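Frequently Asked Questions: The White Table and Its Drawer

I get a lot of mail about the big white table, more than about anything else on this site, so I've finally put the answers in one place. If yours isn't covered, write to me and I'll add it (I usually get to the inbox after nine at night, so be patient!).

Where did the table come from?

A furniture outlet in Dolov that has since closed. I paid 309 for it, and then I paid Roscoe Fitzsimmons in pizza for help getting it up the stairs. I've looked for the same model for readers and never found it, sorry.

Is it really big enough to work on?

Oh yes. I cut fabric on it, I sort the mail on it, and my sister Nélida once wrapped an entire family's worth of presents on it without moving to the floor. The top is broad and flat and there's a drawer section in the front, so the things I need aren't across the room.
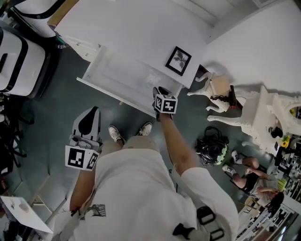 The white table, with the plant picture at the front corner.

What's the little picture with the black frame?

A leafy plant in monochrome, with a white mat around it. Tiina Oksanen gave it to me when I moved in. I keep meaning to hang it, but I've gotten used to seeing it on the table and it's easy to pick up when I need the whole top for cutting.

Doesn't white furniture get filthy?

It shows everything, I won't lie. Pencil is the worst. I go over the top with a damp cloth and a drop of dish soap most evenings, then dry it with an old T-shirt. For pencil I use a plain white eraser first. Please don't use those gritty scrubbing pads on a glossy finish – I dulled a patch on my last desk that way and had to look at it for years.

And the dark floor?

Love it! It's a gray-green, quite deep, and it makes the white furniture look crisper. It does show lint, so I sweep after every sewing day. The white chairs have black trim on the backs and seats, and I think that's what ties them to the floor.

What do you keep in the drawer?

Less than I used to. When I first had the table the drawer was a jumble of thread, batteries, takeout menus and one lonely mitten. Kgomotso Shezi came over in January, pulled the whole thing out onto the table and made me defend every item. Most of it lost. Now I try to put in only what I'm using that week, and I still end up with plastic bags in there.

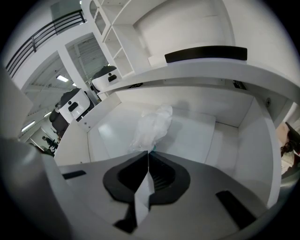
Photo: Lwazi Mathebula / Stitgate

Why plastic bags?

Mine get reused for scraps, for buttons, for half-finished mending. They don't have to be pretty. I do squash the air out before I close the drawer, or the bag puffs up and catches on the way back in. If you want to be neater than I am, fold the bag in thirds the long way and then roll it.

Do you line your drawers?

I like something flat and smooth and white at the bottom, so a dropped needle has a chance of being spotted. If you're cutting a liner yourself, measure the inside of the drawer and not the front. I got that wrong by 2 inches once. A strip left bare along one side doesn't bother me, though crumbs and pins do collect there, so run a finger (carefully) or a soft brush down it now and then.

How do you clean the corners?

A dry paintbrush, the cheap kind. Dust settles in the seams where the sides meet the bottom, and a cloth just packs it in tighter. Brush toward the front, then vacuum.

Can I come and see the room?

It's my home, so no, but I do bring fabric and talk drawers at the Hendricks craft fair. I'm at stall 74, come say hi.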